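Outlets Are the New Window Seats at Jilham Public Library

The Jilham Public Library has a new seating policy, and it has very little to do with seats. Starting in February, anyone who wants a spot near a working outlet in the main reading room will have to sign up for it at the front desk, use it for no longer than two hours, and give it up without a speech.

The policy runs to 7 pages. The library's policy on borrowing books is two.

Town officials say the rules were overdue. The building on Wragg Street went up when the most power-hungry thing a visitor might bring was an electric typewriter, and the architects were generous about it by the standards of the day. The main reading room seats 200 people. It has 30 outlets, a few of which are behind the atlases and one of which is in the ceiling for reasons lost to history.

For a long time this was fine. People came in, read the paper, fell asleep on the radiator side of the room and went home. Then phones started dying at lunchtime, the high school handed every student a laptop, and half the offices in town discovered that their employees could work from anywhere, which in Jilham means the library or the doughnut place. The doughnut place taped over its outlets last winter.

What followed will be familiar to anyone who has spent an hour in an airport. Regulars began arriving before the doors opened at nine. Coats were left on chairs all morning with no person inside them. One man is said to have held the table beside the local history shelves from opening until closing for most of the fall, leaving only to move his car. A reader who came in for a large-print Western was asked, politely, if she was "using the wall."

The front desk logged more than a few complaints, and the library board took the matter up at its evening meeting, where it had been expected to spend the time on gutters. The gutters have been put off until spring.

Under the new rules, outlet seats will be marked with a green dot on the table. Sign-up is in person. Two hours is the limit, with one renewal if the sheet is empty. Saving a seat for a friend is allowed for ten minutes, and the friend must exist. Headphone wires and charging cords may not cross an aisle, a rule that seems to have been written with one particular aisle in mind.

Visitors may also bring their own power strips, which had been a gray area. The old rules, last revised when the library still lent out slide projectors, banned "heating devices, hot plates and similar apparatus" and left everything else to the judgment of whoever was on shift. Judgment varied. The new version allows one strip per table, plugged straight into the wall, and flatly forbids plugging one strip into another, a practice that the fire marshal's letter to the board described in a single underlined word. 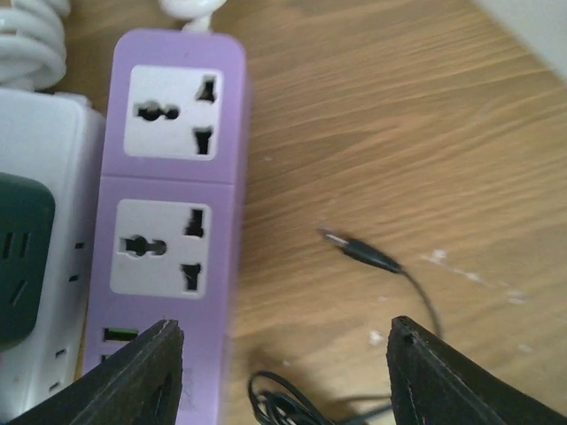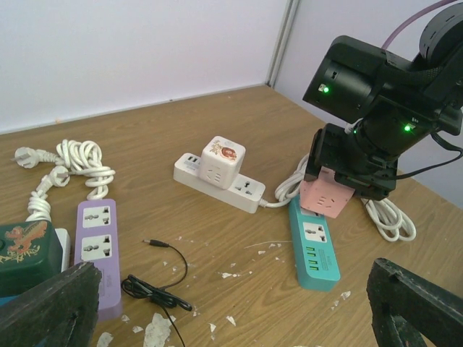
Power strips, with outlets and USB ports.

Javiera Tapia wrote to the board that she supports the sign-up sheet and the two-hour limit but thinks the whole business could have been avoided by putting in more outlets, an idea she said she first raised at a public meeting when her son was in third grade. He now drives. She added that she would like the minutes of that meeting read aloud at the next one, slowly, and that she is willing to do the reading.

The board's reply was that more outlets have been priced. The reading room floor is a poured slab with a good deal of pipe in it, and the quote that came back from Ratus Electric was large enough that the chair asked for it to be passed around on paper and not spoken. Running the wiring along the walls would cost less, but would mean moving the bookcases, and moving the bookcases would mean finding out what is behind them. That last point got a laugh from everyone except the head librarian.

A cheaper idea, charging lockers near the entrance, got further. A company called Anura has offered the town a month's free trial of a cabinet in which visitors can lock up a phone while it charges. Supporters like that it would free up tables. Opponents noted that most people at the tables are charging their phones in order to keep looking at them, and may not warm to a service that begins with handing them over. The board voted to try it anyway, on the grounds that it is free.

There is also the question of who is going to enforce all this. The policy gives the job to "staff on duty," which on most afternoons is two people, one of whom is running story time. They have been given a small laminated card to place on the table when a visitor's two hours are up. The card says "Thank you for sharing." The board spent some time on the wording. An earlier draft said "Time," and was thought to be abrupt.

The library has ordered 400 of the green dots, enough to mark every outlet in the building more than ten times over. They come in one size of package. The extras will go to the children's room, where they are expected to be stuck on everything within a week, including, presumably, tables with no outlet anywhere near them.

Comments on the policy may be left in the box by the front door until the end of the month. The box is on the small table next to the umbrella stand. The lamp that used to sit beside it has been moved, and the outlet it was using is now seat 12.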